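Pantry & Storage > Shelves > Dry Goods

We use cookies to remember your settings and count visits. Accept | Manage

How to Set Up a Two-Level Shelf for Breakfast and Snack Foods

This is the setup I use for cereal, granola, oat bites and bars. It needs one open metal shelving unit with two levels you can reach without a stool. Mine is an Esska with planks laid across it. Any unit will do if it stands level and the shelves don't flex.

Start by taking everything out and wiping the shelves with a damp cloth. Let them dry fully. Check dates while the food is on the table, and put anything due within a month to one side. Those packages go back last, at the front.

Sort by package shape before you sort by food. Stand-up bags go together and boxes go together. A bag leaning on a box will slide down behind it sooner or later. If a bag has a clear window, turn it toward the room so you can check how much is left.

Put the granola bags on the upper shelf, side by side, with the flavor labels facing out. Small boxes can stand to the right of them, with spares set farther back. Leave a finger's width between different flavors.

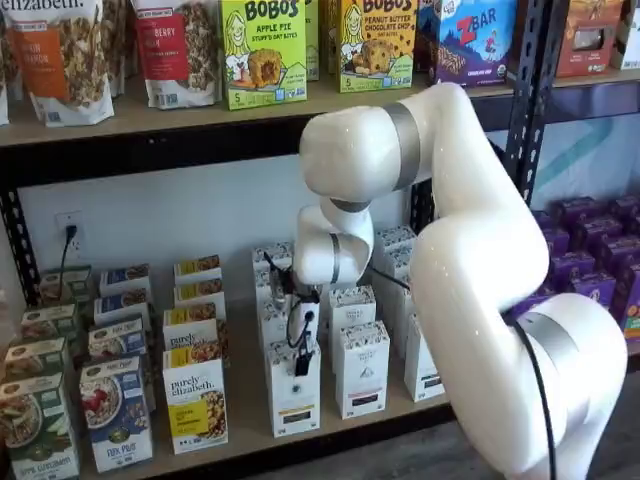
The lower level is for boxes you have more of. Keep matching boxes in one group and line up the fronts with the front edge of the shelf. Leave enough height above them to tip a box forward and lift it out. On my unit I moved the upper shelf up 2 notches to get that space.

Once a bag is open, press the air out and close it with a clip. I use Benda clips, the wide ones. Julián Montoya wrote in to say he moves opened granola into Girklow jars, and that works too if you cut the flavor label off and tape it on.

When you restock, pull the older packages forward and load the new ones behind. Do this before you unpack the rest of the groceries. In March I do a full empty and wipe, and the rest of the year I only brush out crumbs.

If the shelf is against an outside wall, pull it forward an inch and check the wall for damp now and then.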